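Can my local party branch pick a candidate without a members vote?

Rekha Khurana
24 October 2021

Hi all, hoping someone knows the rules on this. Our branch in Ororitz has always had a members meeting to choose who stands for the council. This time we got an email saying the name was "agreed" and that's that. No meeting, no ballot, nothing. We have 56 paid up members and most I've spoken to didn't know it was happening. Nominations close in December so not much time. Can they do this? And who do I complain to?

tomh_ruvach
Depends on the party. Sorry but it does. Look in your rule book under selections, there's normally a line that lets the regional office step in if time is short. They love that line.

Rahel Thaler
Had the very same thing in Ruvach ward two years ago. What we did –

Asked the branch secretary in writing for the minutes of the meeting where it was agreed. Email is fine. Keep a copy.

Checked the quorum. Ours was ten, they'd had six people in a front room. So the decison didn't stand.

Then wrote to the regional office. Give them 14 days, say so in the letter, and get as many members as you can to sign it. One letter with lots of names, separate ones just get lost.

Don't go to the council about it, the returning officer only looks at whether the nomination papers are filled in right. Not how the party chose. And don't go to the local paper first either, we did and it put peoples backs up for months.

semwal_voter
No idea on the rules but I'd just stand as an independant. Ward here has roughly 3000 voters and the last one got in with 935. Not impossible. You need signatures on the form, ring the elections office and ask how many – they were quite helpful when I rang. Leaflets are the real cost so get a quote early, and check the deadline twice.
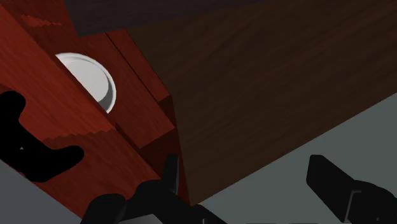
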